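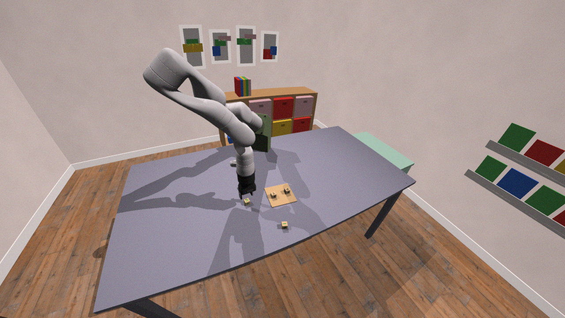 Small blocks and a flat board make a good first task for a bench arm.

Workshop tips: keeping a bench arm in good order

By Tamsin Holloway

Readers who have put a small robot arm to work at home or in a shared workshop keep asking which rules apply to them. Most of the formal standards are written for factories. The house rules below are the ones we use at Betosard, and they cover most of what goes wrong on a table.

Mark the reach first. Move the arm slowly to its furthest point in each direction and put tape on the floor 12 inches beyond it. Stools, bags and feet stay outside the tape while the power is on.

Bolt the base down. Clamps work loose. Check the bolts by hand at the start of each month and tighten them with the arm switched off at the wall.

Put out only what the job needs. If the arm is sorting blocks on to a board, the table should hold the blocks and the board. Mugs, phones and spare screws go on a shelf behind.

Keep the stop button where your free hand falls. Sunita Ambrose fixes hers to the table edge with two screws and presses it once before every session, to be sure it still works.

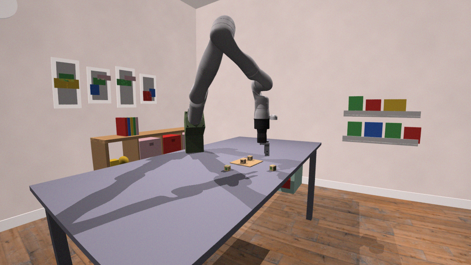

Set a hover height and stick to it. The gripper should travel well above the tallest thing on the table and come down only when it is over its target. Around 5 inches is plenty for small blocks. Sideways moves at low level are how boards get dragged and fingers get bent.

Run new programs at the slowest speed. Watch the whole cycle through, with your hand near the stop, before you raise it. If you change anything — a new board, a different block, a longer gripper — go back to slow and start again.

Try it in simulation if you can. A simulated table costs nothing to knock about. Measure your real table and enter its true height, as a small error there sends the fingers into the wood.

Mind the shadows. A camera that finds blocks by their colour or edges can be misled by the arm's own shadow. Test it by day and again at 6 in the evening with the lamps on.

Write things down. A cheap notebook will do: the job, the speed, any fault and your initials. Emmett Schumacher also notes each gripper pad he changes, and replaces the pair together.

Never reach in to straighten a block while the arm is paused. Paused is still powered. Press stop, wait for the arm to settle, then move the block.

Next month: cleaning gripper pads, and what to do with a sticky joint.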